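Questions we get about the Galel coffee recordings

Last updated: 2022-09-07

We've been asked the same dozen or so things by email, at the door and once in a dentist's waiting room, so Jocelyn Espiritu and I have sat down and written out the answers as plainly as we can. If you are thinking of joining as an operator, or you have been sent a copy of the recordings and are wondering what on earth to do with them, start wherever you like. The answers don't need to be read in order.

What is Galel, in a sentence or two?

Galel is our project to gather examples of a robot arm doing small kitchen jobs under a person's guidance, so that a learning system can later study those examples and have a go at the same jobs itself. We began with coffee makers because people know them well, and because even the plainest one gives you lids to lift, a carafe to slide out and buttons that are rather small for a gripper.

What counts as one example?

One attempt at one job, from the moment the operator says "start" to the moment they say "stop". During that time we keep the pictures from the cameras, the position of every joint in the arm, how far open the gripper is, and a written sentence saying what the operator was trying to do. The sentence is typed before the attempt begins. We used to let people type it afterwards, and found they described what had happened, which is a different thing altogether from what they had meant!

How many do you hope to gather?

Our target is 4000. As of this update we have 3655 that have been checked and kept. The ones that are thrown out don't go towards either figure.

How long is each one?

We ask operators to stop at 60 seconds, finished or otherwise. Most jobs with a coffee maker fit comfortably inside that once you have had a morning's practice, though your first few will probably feel like threading a needle in oven gloves. Please don't be downhearted. Teodoro Barredo is now our steadiest pair of hands, and his first day's recordings were nearly all of the gripper hovering politely near a lid.

What does the work look like?

A good deal depends on where you are looking from. The room view takes in the arms and the coffee maker together, the second is a wider look at a desk with the coffee things on it, and the last is from the small camera at the wrist, which rides along with the gripper and tilts whenever it does. 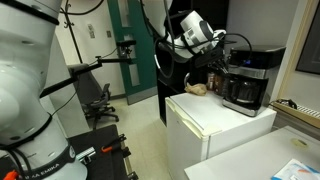
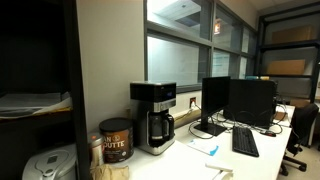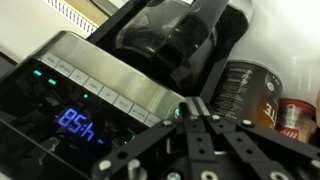

Why do you need more than one camera?

Each of them misses something. A room camera is good for telling how far the gripper is from the machine, but it can't make much of a row of little buttons. The wrist camera sees the buttons nicely and has very little idea of the rest of the room, and the gripper itself covers a fair part of what it sees. Ilídio Quintela, who looks after our cameras, likes to have at least 2 views running for every attempt, and he will ask you to stop if one of them drops out. It is worth stopping. An example with a missing view has to be set aside, and it's a pity to lose a good one that way.

Should I tidy up before recording?

Clear anything that could be knocked over, spilled or caught by the arm, and then leave the rest be. We like coffee tins, paper bags and other ordinary odds and ends to stay nearby, and we like them to be moved now and again between sets. If the same tin always stands in the same spot, the learning system may come to lean on the tin as a sort of signpost, and then it is lost the first time somebody puts the shopping away.

Do you use hot water?

Operators don't. Jobs that involve pouring or carrying are recorded with the carafe empty, and the lid and button jobs are done with the water tank empty too. Brewing proper is a separate set of recordings, which Jocelyn runs herself, and it isn't open to new operators at present.

My attempt went wrong. Should I delete it?

Please don't! Mark it "not done" and add a few words on what happened: missed the handle, pressed the neighbouring button, closed the gripper too soon. A miss that is honestly labelled is useful to us. Often the most useful ones are where the operator misses, backs off a little and tries again within the same recording, and those you can mark "done" if the job gets finished before time is up.

The things we do throw out are recordings where a view is missing, where the sentence doesn't match the job, or where someone has reached in with their own hand to help the arm along — a very natural thing to do, and we have all done it.

Who checks the recordings?

Crisanto and Jerome Malabanan, separately. They each watch every attempt and mark it done or not done without seeing the other's answer. Where they disagree it comes to me, and I watch it slowly with a cup of tea. Crisanto is the stricter of the two about lids: if it isn't sitting flat, it isn't shut.

Will people appear in the recordings?

Now and then somebody walks through, yes. If you would like a passage with you in it taken out, tell any of us and it will be removed from the kept set. We don't record sound.

Can I have a go without any experience?

You can. The next training mornings are planned for May, and we keep the groups small so that everyone gets a proper turn at the controls. Bring flat shoes and something to tie back long hair or loose sleeves. Jocelyn will show you where the stop button is before she shows you anything else, and she'll ask you to find it again with your eyes shut.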